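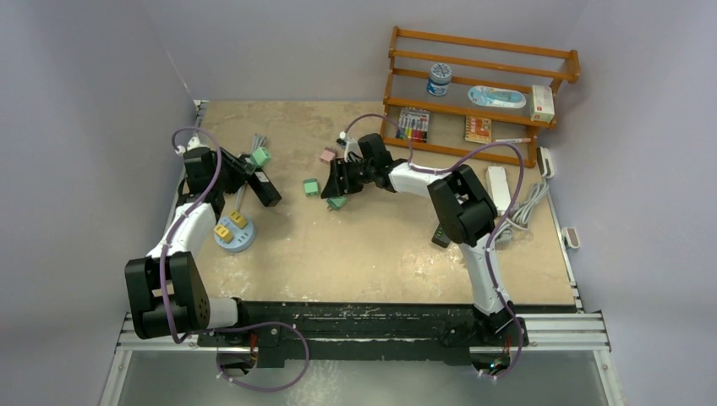
Our reader at the Umthorpe legal aid desk wrote back that most tenants still think small claims court means hiring a lawyer, and that our leaflet ought to say otherwise in its very first line. We took that to heart!

## What we changed

The old draft ran to 800 words (far too many, we see that now), so we cut it to a single folded sheet for the Bevan clinic – with the filing steps up front and the deposit rules on the back. We printed 1,000 copies in March, and the Okarari library kindly took two boxes for its front counter. The Maltska translation is still being checked.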